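Driltham Studios Open Day: Fake Rain, Real Sandwiches

September 7, 2022

I've wanted to see inside Driltham Studios ever since they shot most of Lotport there, so when the July open day was announced I had tickets before I'd even checked the train times. 644 people got in this year, split into groups of 12, and my group drew the early slot with Yesenia Solís, who worked as a script supervisor on the movie and clearly loves every inch of the place.

We started on Stage 6, where the harbor set is still standing. It's tiny! On screen that dock seems to go on forever, but I could cross it in a few strides. The far end is a painted backdrop with the boats getting smaller and smaller, and Yesenia showed us the exact spot where the actors had to stop walking or they'd look like giants. Then someone turned on the rain bars over our heads -- we'd been handed ponchos, thankfully -- and the whole thing suddenly looked like the opening shot. I may have squealed.

Next came the cutting room, and a chat with editor Sarla Malhotra about Kusham, the family drama she's finishing now. She played us the same dinner argument cut two ways, one staying on the mother's face and one jumping to whoever was talking. I'd have sworn they were different takes. She told us the first assembly had 100 more shots than the current version, and that she still misses one of a bus pulling away.

Lunch was in the canteen (get the egg salad sandwich, and get there early because the line is long).
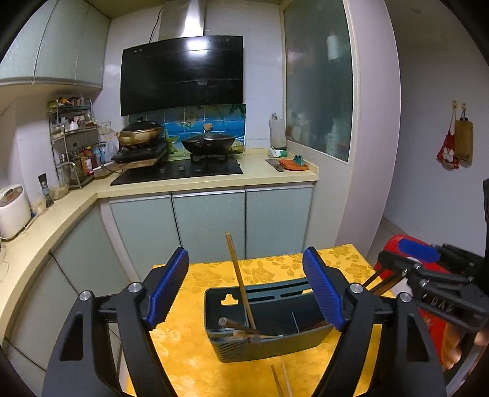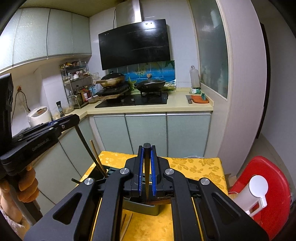 In the afternoon they screened the first reel of Shevchuk, a heist thriller I knew nothing about, and I'm now very impatient for the rest. The safecracking sequence has hardly any dialogue and the room was dead quiet for it. Sound effects weren't finished, so a couple of doors closed without a peep, which only made it creepier.

The costume store was closed by the time we got there, sadly. I'm going again next year and heading straight for it, and then back to Stage 6 for another soaking.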